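商品一覧　貸出のご案内　点検記録　部品　店舗　お問い合わせ
遊具 ＞ 卓上ゲーム ＞ 点検表
カテゴリー：点検・お手入れ

貸出用卓上ゲーム 安全点検表（コメント付き）

対象：Ponden 貸出部で管理している卓上サッカー、卓上エアホッケー、およびその付属品
点検者：Mared Bowen
確認者：Kusum Rastogi
判定：良＝そのまま貸出可　注＝貸出可、次回再確認　修＝修理または部品交換まで貸出停止　外＝該当なし

台帳番号133は卓上サッカー Zeltberg、台帳番号142は卓上エアホッケー Pumphrey。以下、133番、142番と書く。折りたたみ脚付きの大型台は別の点検表を使うこと。判定欄が空白のまま棚に戻した品は未点検として扱う。コメント欄は短くてよいが、「異常なし」だけを並べるのはやめて、どこを触って確かめたかを書く。

A　点検前の準備

A-1　返却時の箱の状態を見たか
判定：良
コメント：133番は箱の角がつぶれているが、底は抜けていない。142番は箱のふたに補修テープあり。前回の点検時と同じ位置で、広がっていない。

A-2　付属品リストと中身を照合したか
判定：注
コメント：133番の得点表示用の小玉が一つ足りない。貸出先に問い合わせ中。遊ぶには支障がないので貸出は止めない。リストの備考欄に「小玉不足」と鉛筆で書いた。見つかったら消すこと。

A-3　電源を使う品は、コンセントから抜いた状態で始めたか
判定：良
コメント：142番のアダプターを外してから裏返した。電池式の得点板は電池も抜いた。

A-4　前回の点検表を読んだか
判定：良
コメント：前回の「注」は三件。うち二件は今回で解消、残りはC-3に引き継ぐ。

B　卓上サッカー（133番 Zeltberg）

B-1　平らな机に置いたときのがたつき
判定：良
コメント：四隅を順に手で押して確認。右奥の足ゴムだけ硬くなっているが、浮きはない。床に置いても同じ。

B-2　外枠の割れ、ささくれ
判定：注
コメント：ゴール裏の上縁に浅い欠け。軍手ではなく素手の指の腹でなぞったところ、引っかかりはわずか。細目の紙やすりで角を落とした。塗装のはがれはそのまま。見た目だけの傷は記録しなくてよいが、子どもが手を置く上縁の傷は浅くても書く。

B-3　操作棒の曲がり
判定：良
コメント：棒を全部いちばん奥まで押し、次に手前まで引いた。途中で重くなる棒はない。ゴールキーパーの棒だけ少し音がするが、前回から変わらず。

B-4　操作棒の先端キャップ
判定：修　→　交換後 良
コメント：手前側の端の棒でキャップが外れかけていた。接着剤で留めた跡があったが、当店の補修ではない。古いキャップを取り、在庫の新品を差し込んで、強く引いても抜けないことを確認した。キャップなしの棒は絶対に貸し出さない。反対側に立つ人の腹や顔の高さに来る。

B-5　握りの緩み、すべり
判定：良
コメント：一本ずつねじるように握って確認。べたつきがあったので薄めた中性洗剤で拭いた。アルコールは握りの表面が白くなるので使わない（前に一度やって、そのまま戻らなかった）。

B-6　選手人形の固定
判定：注
コメント：中盤の一体が少し傾く。ねじを締めたら止まった。締めすぎると人形の穴の縁にひびが入るため、止まったところでやめる。次回、同じ人形から見ること。

B-7　選手人形の足先の欠け
判定：良
コメント：欠けなし。足先に赤い塗料がついている人形があるが、ボールの色が移ったもの。

B-8　ゴールの金属部分
判定：良
コメント：網のかかっている金具を綿の布でなでて、糸が引っかからないか確認した。引っかかりなし。片方の取り付けねじの頭が浅く出ているので押し込んだ。

B-9　ゴールの網の破れ
判定：良
コメント：指が通るほどの穴はない。破れを見つけたときに結んで直すのはやめること。結び目のところで玉が止まり、手を突っ込む人が出る。

B-10　スタンド部分（観客席の飾り）のはがれ
判定：注
コメント：奥側の飾りシートの端が浮いていた。両面テープで貼り直し。遊ぶ側からは見えないが、浮いた端は子どもがめくる。

B-11　ボールの大きさと数
判定：良
コメント：リストどおり。貸出先に小さい子がいる場合は、受付でボールの誤飲について必ず口頭で伝える。説明書に書いてあるから省略、はなし。

B-12　盤面の反り
判定：良
コメント：ボールを中央に置いて転がり出さないことを確認。盤面の白線がかすれているところは補修しない。

C　卓上エアホッケー（142番 Pumphrey）

C-1　盤面の穴のつまり
判定：良
コメント：電源を入れ、薄い紙を端から端まですべらせた。自陣左の角で紙が少し沈むが、パックは浮く。つまりを針で突くと穴の縁が荒れるので、掃除機のブラシ口で吸う。

C-2　送風の音と匂い
判定：良
コメント：20分続けて動かした。焦げた匂いなし。音は始めと終わりで変わらない。この項目の間は必ずそばにいること。電話で呼ばれたら電源を切ってから離れる。

C-3　アダプターとコードの被覆（前回からの引き継ぎ）
判定：注
コメント：差し込み口に近いところで被覆にしわがある。裂けてはいない。曲げ伸ばししても送風は途切れない。本体に巻きつけてしまう返却が続いており、貸出時にゆるく束ねるひもを付けることにした。次回しわが深くなっていたら交換。部品は発注済み。

C-4　折りたたみ部の蝶番
判定：良
コメント：開閉して確認。途中の高さで手を離すと落ちる。これは仕様。指を挟む注意の札が薄くなって読みにくいため、新しい札に替えた。

C-5　折りたたみ部の留め具
判定：修　→　交換後 良
コメント：片側の留め具が半分しかかからない。遊んでいる間に盤面の中央が持ち上がるおそれがある。予備の留め具に交換し、かけたまま裏から押して外れないことを見た。外した留め具は捨てずに部品箱へ。形が似た旧型のものと混ぜないよう、袋に入れて番号を書いた。

C-6　マレットの底のフェルト
判定：注
コメント：一方のフェルトが薄い。すべりが左右の対戦者で違うと苦情になりやすいので、減り具合をそろえて2個とも貼り替えるのがよい。今回は在庫が片方分しかなく、見送り。

C-7　マレットの握りの割れ
判定：良
コメント：割れなし。

C-8　パックの縁
判定：良
コメント：縁を爪でなぞって確認。欠けたパックは勢いがつくと盤から飛び出す。少しでも欠けたら廃棄し、直して使わない。

C-9　側壁の継ぎ目
判定：良
コメント：継ぎ目の段差は爪の先が止まる程度。パックは引っかからずに通る。

C-10　得点板の電池ぶた
判定：良
コメント：ねじ止め式。ねじは残っている。返却時にねじがない例がほかの店で出たと聞いたので、貸出前にも一度見る。ボタン形の電池を使う機種は、ねじがなければその場で「修」。 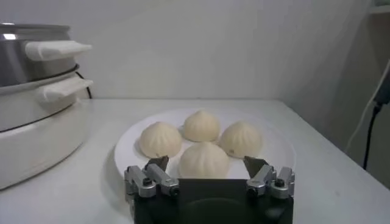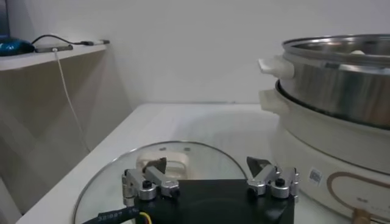

Clunberg、8月

D　付属品と共通項目

D-1　説明書の有無
判定：良
コメント：133番、142番とも同封。142番の説明書は折り目で破れかけていたため、複写したものに差し替えた。原本は事務所のファイルに入れてある。

D-2　対象年齢の表示
判定：良
コメント：箱と本体の両方にあることを見た。本体側の表示はシールなので、拭き掃除のときにこすらない。

D-3　小さい部品の袋
判定：注
コメント：チャック付きの袋が開きっぱなしで返ってくる。口のところが白く折れているものは新しい袋へ。袋の外に中身の品名を書く。「部品」とだけ書いた袋が二つあり、開けないと何かわからなかった。書き直した。

D-4　清拭
判定：良
コメント：手の触れるところを拭いた。握り、棒の先、マレット、得点板のボタン、箱の持ち手。盤面は乾いた布だけ。142番の盤面に水拭きをしないこと。

D-5　強い匂い、かび
判定：良
コメント：133番の箱を開けたときに湿気の匂いがあったので、ふたを開けたまま一晩置いた。朝には消えていた。箱の内側に染みはない。

D-6　後から取り付けられた部品がないか
判定：注
コメント：133番の裏側に、家具用の保護フェルトが貼られていた。机に傷をつけたくなくて貼ったものと思うが、厚みがそろっておらず、がたつきの原因になる。はがしてからB-1をやり直した。上のB-1の判定はやり直した後のもの。

D-7　貸出用の札と台帳の番号が合っているか
判定：良
コメント：合っている。札のひもが長いと操作棒にからむので短く切った。

E　置き場所の確認（貸出先に渡す用紙と同じ内容）

貸出先で使う人に読み上げてもらう項目。受付で一緒に読むのがいちばん早い。

□　机の端から本体がはみ出していない
□　卓上サッカーの操作棒を引ききっても、後ろの壁や椅子に当たらない
□　足元に敷物の端やコードが出ていない
□　飲み物は同じ机に置かない
□　エアホッケーの電源コードは、立つ人の後ろを通さない
□　送風口をふさぐ布や紙が下にない
□　床に置いて遊ぶときは、通り道から外す
□　本体に腰かけない、乗らない
□　遊ばないときは電源を切る
□　小さい子が入るときは、大人が一人つく

コメント（Bowen）：二つ目の項目は、机を壁に寄せている家でよく見落とされる。棒の端は引いたときに思ったより出る。受付に置いてある見本で一度引いてみてもらうと話が早い。
コメント（Rastogi）：床置きの項目は、以前の用紙では最後にあって読まれていなかった。今の位置でよい。文字はもう少し大きくしたい。

F　持ち運び

F-1　持ち手の縫い目、割れ
判定：良
コメント：142番の持ち手は本体に埋め込み。ねじの緩みなし。133番は箱の持ち手穴に補強の紙を貼ってあるが、片方が破れかけている。貼り足した。

F-2　持ち上げたときに中身が動かないか
判定：注
コメント：133番は箱の中で操作棒が横にすべる。運ぶ前に棒を全部同じ側へ押し、面ファスナーの帯で束ねる。帯が一本なくなっていたので足した。

F-3　重さの表示
判定：良
コメント：箱の側面に表示あり。一人で持つか二人で持つかは受付で案内している。階段のある貸出先は二人で受け取りに来てもらう。

F-4　車に積むときの向き
判定：良
コメント：「上」の矢印が残っている。142番は立てて積むと送風部に重さがかかるので、寝かせて積む。

G　判定のまとめ

貸出可：133番、142番
部品待ち：142番のアダプター（予防交換）、マレット底のフェルト
次回最初に見るところ：133番の中盤の人形、133番の上縁の欠け、142番のコードのしわ
貸出先への問い合わせ：133番の得点表示用の小玉

H　点検についてのやりとり（点検表の裏面から）

Rastogi：B-4のキャップ、接着剤の跡があったのなら、どの貸出のときか調べられるか。責めるつもりはなく、外れた時点で電話をもらいたい。貸出票に「外れた部品は直さずご連絡ください」の一行を足す。

Bowen：貸出票を見たが、前の貸出より前の可能性もあり、特定できない。前回の点検表では同じ棒が「良」になっている。前回は引っ張らずに目で見ただけだったと思う。今回から「強く引く」を手順に入れた。

Rastogi：了解。手順書のほうも直しておく。C-2の連続運転は、点検のたびにやる必要があるか。忙しいときは短くしたい。

Bowen：短くはしないほうがよい。匂いは動かし始めには出ず、後から出た台があった。時間がないときは点検を翌日に回して、札を「未点検」にしておくほうが間違いがない。

Rastogi：では長さはそのままで。C-6のフェルトは、ほかの台の在庫から回せないか。

Bowen：厚みが違うので回せない。試しに置いてみたが、すべりが重くなった。届くまで待つ。

Rastogi：金曜の貸出に142番の予約が入っている。フェルトが届かなければ今のまま出す。受付で一言添える。

Bowen：それでよい。対戦の途中でマレットを交換してもらえば差は気にならない。

I　記入上の注意

・判定を直すときは、前の判定を二本線で消して横に書く。修正液は使わない。
・「修」をつけた品は、部品を待つ間も棚の下段に置き、赤い札を付ける。
・交換した部品の袋は、点検表に留めずに部品箱の「交換済み」へ入れる。
・点検中に手を切った、挟んだなどの場合は、軽くても事故帳に書く。
・貸出先で起きたけがの連絡は、電話を受けた人がその場で書き取り、品物は返却後すぐ点検する。通常の順番を待たない。
・点検表は台帳番号ごとに綴じる。二台分をまとめて書いた今回のような場合は、複写してそれぞれに入れる。

点検者署名：M. Bowen
確認者署名：K. Rastogi
複写：133番の綴り、142番の綴り、各一部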